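Research > Working Papers > Service Robotics > Table Clearing

Last updated: July 2, 2025

4. Experiments

4.1 Task and setup

The question in this section is a narrow one. Can a single arm with a two-finger gripper do the small chores that follow a meal, at a quality that a person in the same room would accept? We selected table clearing because it is a chore that everybody knows, and because it mixes easy objects with difficult ones. The object set contains plates, bowls, cups, serving trays and cloths. All of them are ordinary tableware, and we did not modify any object with markers or handles.

The policy was trained on demonstrations collected in the Etstead laboratory and then evaluated on the same type of table. A person resets the objects between trials by hand, and the starting positions are deliberately not tidy. The wrist camera is the main input of the policy. Figure 1 gives two views from this camera, (a) with a plate resting on a wrinkled cloth and (b) with a bowl and two overturned cups on trays.

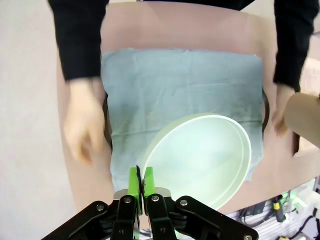

4.2 Soft and Rigid Objects in Contact

Most earlier work treats the cloth and the dishes as separate problems. In a real kitchen they are rarely separate. In the condition of Fig. 1(a), the plate is light green and glossy, and the cloth below it has many faint folds. The gripper must take the plate by its rim and leave the cloth where it is. When the fingers come too low, they close on the fabric together with the rim, and the cloth is pulled along with the plate. We call this a double grasp.

We ran 100 trials with a plate on a cloth. In 52 trials the plate was lifted alone and put down at the goal. In 28 trials a double grasp was recorded. The other trials ended with no grasp at all, mainly when the approach stopped above the rim. A person asked to do the same task did not fail once, and did not need to look at the table for long.

The double grasp is not only a problem of control. The color of the plate and the color of the cloth are both pale, so the border between them is weak in the camera view. Folds also make small shadows which the policy can mistake for the edge of the rim. With the Lanport lighting setup, where the lamp is placed lower, double grasps were less frequent, but we did not repeat the full series and cannot give a firm number.

4.3 Cups, bowls and trays

The second condition uses serving trays. The trays are dark brown, and the lighter objects stand out on them better than in the first condition. For this reason we expected higher success, and for the bowl this was correct. The cups were more difficult than we had planned for. 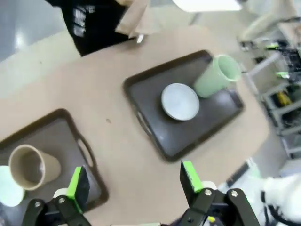 A cup that lies on its side has no stable orientation. A small push from one finger makes it roll, and the grasp which was planned a moment before is no longer valid. The direction of the open mouth matters too. If the mouth faces away from the arm, the policy can close on the wall of the cup from behind and turn it upright in one motion. If it faces the side, a second motion is necessary, and the policy often does not make it. Of the failures in this condition, 8 were cups that rolled against the raised rim of the tray and stayed there.

We compared our policy with the scripted baseline of Myklebust, using the same gripper pads. The baseline is faster when every object is upright. It has no recovery behavior, so one overturned cup stops the whole sequence.

4.4 Discussion

Our answer to the question is therefore partial. The policy can clear a table when the objects are rigid and well separated. It is not ready to work without supervision where cloth is present. Rok Kovačević suggested to estimate the height of the rim before each approach, and this is now being tested in the Gralico project.

Contact: Service Robotics Group, Etstead | Copyright 2025 | Back to top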